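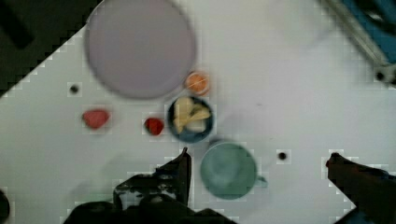 Do you need a special gargle from the chemist for a sore throat?
Plain salt water does the job for most people, and it costs next to nothing.

I'm sceptical of most kitchen cures, so take this page as what has survived in our house after years of other people's advice.

Salt gargle
Half a teaspoon of table salt in a cup of warm water, stirred until it clears. Gargle, spit, repeat a few times a day. Pink salt, sea salt, the flaky stuff in a box – your throat can't tell the difference. It eases the soreness for a while. I wouldn't claim more for it than that.

Honey
A spoonful in a warm drink is soothing and can calm a cough. Supermarket honey will do. Leena Peltonen swears by a jar she gets at the Prundville market, and good luck to her, but I couldn't taste what the extra money was for. Never give honey to a baby under 12 months.

Onion by the bed
No. Your room smells of onion and you still have a cold. Tuncay Kaplan tells me I used the wrong colour of onion.

Steam
A bowl of boiling water and a towel over the head is a good way to get scalded, especially with kids about. Sit in the bathroom with the shower running if you like steam.

Lozenges
Read the packet before paying for the fancy ones. Anything you suck keeps the throat moist. Not for little kids, who can choke on them.

Cold things
Icy poles, crushed ice, yoghurt straight from the fridge. My favourite of the lot, and I started out thinking it was rubbish.

If it's getting worse, you can't swallow your own spit or breathing is hard, get medical help straight away. A sore throat or hoarse voice that hangs around for weeks needs a doctor as well, however much honey you've got left.

Last updated June 2018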